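The Box That Breathes for Nobody's Lungs 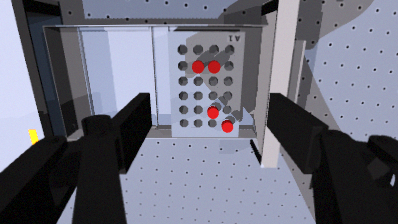

The open-fronted gray cabinet and its pegboard panel, in a computer rendering.

I've had asthma since grade school, so I have opinions on inhalers. Strong ones! But until I spent part of October at a small test lab in Bultgate, I'd never wondered how anyone knows how much medicine comes out of the thing and where it ends up.

The short version is that they use a fake throat. It's a bent tube, shaped like the back of your mouth, and it sits between the inhaler and a stack of metal plates with tiny holes. A pump pulls air through the lot -- that's the "breath" -- and the drug lands on different plates depending on how big the particles are. Big stuff crashes into the throat. Small stuff makes it down to the plates that stand in for the deep lung. Then somebody rinses every piece and measures what's in the rinse, which takes most of a morning.

The lab belongs to Kondstead, a company that does this work for device makers who don't want to build a test room of their own. While I was there they were running a dry powder inhaler called the Jilier. It has no propellant, so your own breath has to do all the lifting, and if you breathe in too gently the powder just sits there. (I have one at home from another maker, and I now suspect I've been using it wrong for years.)

What got me was the repetition. They ran 30 inhalers from one batch, then another 30 that had spent weeks in a warm, damp chamber. Powder clumps when it's damp, and clumps don't travel. One run in the second group came back looking odd, and it took nine tries to trace the trouble to a worn seal on the pump side. The inhaler was fine. The engineer who found it looked more pleased about that seal than I've been about anything this year.

They also have a newer throat, the Khoo, cast with a softer lining and a narrower bend. It costs $470, and the lab has two. People there argue about it over lunch, because it catches more powder than the old one and so makes every inhaler look a little worse. Which throat is closer to mine? I asked, and got three answers and a drawing on a napkin.

I went home and practiced breathing in hard and fast, standing at the kitchen sink. My next checkup is in the spring, and I plan to ask the nurse to watch me do it.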